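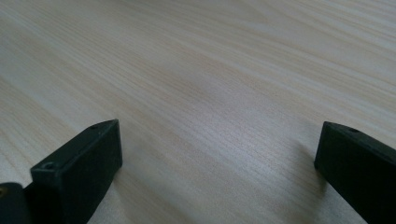

How does the chain crew measure for a first down when the ball is spotted off the hash? The ball's forward point is carried straight across to the chain line, parallel to the yard lines, and the front stake decides it.

That covers the first item from the Ondeck list. The second item was the clip, quoted below.

> On 12/10/2020 the Werden list wrote:
>
> In the Vevusbridge game the crew came out without the clip set. The officials respotted the rear stake by eye. Is the measurement still valid? Attendance was almost 2,000 and there was a fair amount of shouting.

The measurement stands once the referee rules on it. The procedure was still wrong. The clip goes on the chain at the back edge of the nearest five-yard line behind the rear stake, before the next snap. When the crew walks in, the clip is placed on that same line and the chain is pulled tight from there.

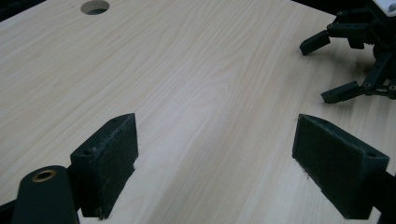 If the clip is missing, the referee should use the line-to-gain marker and the down box operator's record — and only then an estimate. The Shevchuk field has a further problem: the sideline paint is worn for 8 yards on the visitor side, so the crew there should take its line from the opposite numbers.

On cost, a replacement chain set was quoted at 300 and the full sideline kit at 700. I would buy the chain set now and leave the pads until April.

Send corrections to the list, please. The draft crew sheet still has the old wording on clip placement in section two.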